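Moving to a smaller place, part 2

23 Sep 2024

We have been in the apartment long enough now that I can find the can opener without thinking, so I want to write down how the move went before I forget. A few people asked after the last post, mostly about the furniture. This one is mostly about the furniture.

The old house in Tollutberg had a dining room we used in December and hardly ever otherwise. The rest of the year it held the ironing, the mail and a treadmill. The new place has one room for cooking, eating and sitting, and a bedroom that is bigger than it looks on the plan. There is a closet in the hall with a water heater in it. That was the space we had to work with, and our first idea was to bring everything and sort it out afterward.

Iida Kuusisto talked us out of that. She moved her mother two years ago and they paid for a storage unit the whole time, and when they finally opened it they gave nearly all of it away. She told me to measure the furniture before I measured the rooms. I did it the other way around and had to start over, since it's hard to know what you are measuring a room for until you know how deep the couch is. Ours is very deep. I had sat on it for years and had no idea.

After that came the tape. We got the keys ten days before the movers came, and I spent most of those evenings on my knees in an empty living room with a tape measure and a roll of blue painter's tape from Khurana, the hardware store by the bus station. I taped the outline of the couch, then the bookcase, then the table with the chairs pulled out. The chairs pulled out is the part people skip. A table for four fits in a lot of places until somebody wants to stand up.

Blue tape is good for this. It comes up off a wood floor without leaving anything, at least if you don't leave it down for weeks, and you can see it under a bare bulb. It doesn't need to be straight. Mine wandered all over and the couch still went where the lines said it would. I wrote on the tape with a marker, "bookcase" and "lamp?" and in one corner just "no".

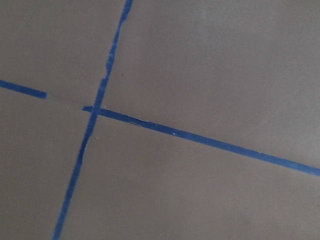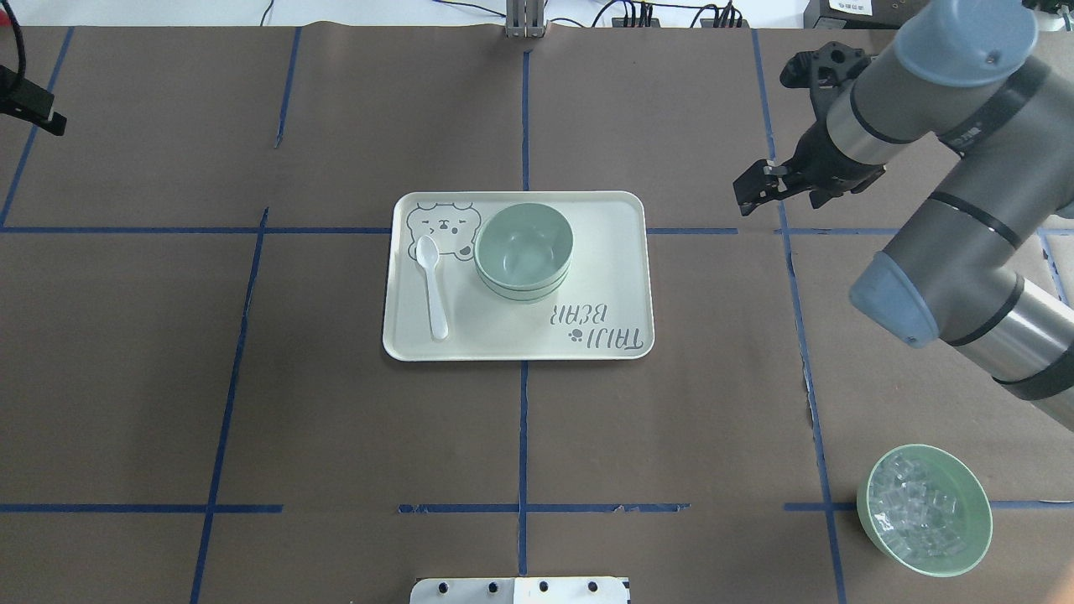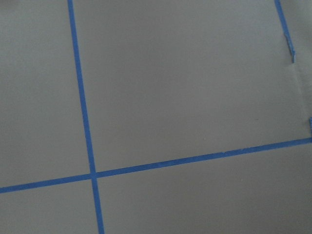
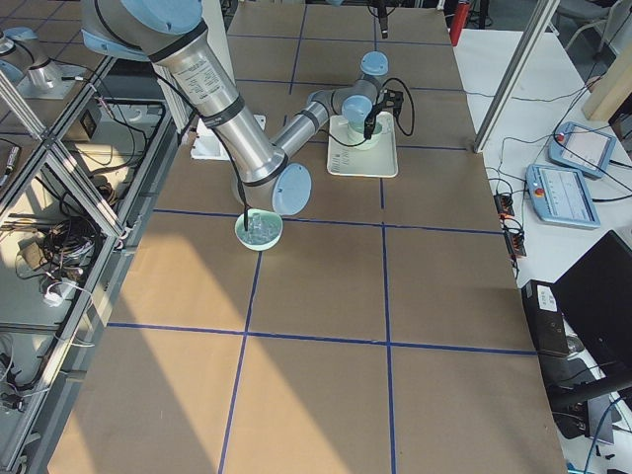 Blue tape in use.

Walking around the outlines for a few days was worth more than any drawing. I had made a drawing, to scale, on graph paper, and it said the big bookcase would fit beside the window. It did fit. But every time I came in from the hall I walked through the corner of it, and by the third evening I had stopped arguing and pulled the tape up. The bookcase went to Sushil Tripathi, who has high ceilings and came to get it with his brother-in-law and a borrowed van.

Selling things was the worst part. I listed the dining table for 400 and got a string of messages asking if it was still available, and then silence when I said yes. I dropped the price twice. It finally went for 100 to a young couple who carried it down the front steps themselves and were so happy with it that I quit minding about the money. The treadmill I could not sell at any price. The thrift store wouldn't take it either, and in the end I paid the movers extra to haul it off.

The movers were from Skirex and I would use them again. They were late, but they called to say so, and they wrapped the mirror properly. The one thing I'd do differently is the boxes. I labeled them by the room they came out of, and half of those rooms don't exist anymore. A box marked "dining room" is no help in a place with no dining room. Label them by where they are going. I had the tape outlines right there on the floor and it never crossed my mind to use the same names on the boxes.

Things we kept that I'm glad about: the deep couch, the heavy frying pan, my father's desk, the ugly lamp. Things we kept and shouldn't have: the second set of dishes, all those towels, a fondue set. I gave away the good stepladder and had to buy another one the first week, to reach the smoke alarm.

We also bought a folding table, a Gillura, to go against the kitchen wall. With both leaves up it seats six if two of them are thin. With the leaves down it is a shelf, and that is how it stays most days. The hinges were stiff at first and are loosening up. I'm less sure about the finish. It already has a ring on it from a glass I put down while I was on the phone.

The bedroom took longer than the rest. We had the bed under the window to start with, then moved it when the nights got cooler and we could feel the draft. I hadn't taped that room at all, I figured a bed is a bed. So the two of us pushed it from wall to wall one evening and scratched the floor by the door. There is a rug over the scratch now.

What I haven't solved is the hall closet. The water heater takes up the left side and you aren't supposed to stack anything against it, so everything else is jammed in on the right: vacuum, coats, the ironing board, the new stepladder. Whatever you want is behind the vacuum. Danai Kalogeropoulos, who lives one floor up and has the same closet, took her door off and put up a curtain and a row of hooks. I went up to look at it and it does seem to work. I'd have to find somewhere to keep the door, though.

If anyone has done something smart with a closet like that, leave a comment. I have most of a roll of tape left and a free weekend coming up.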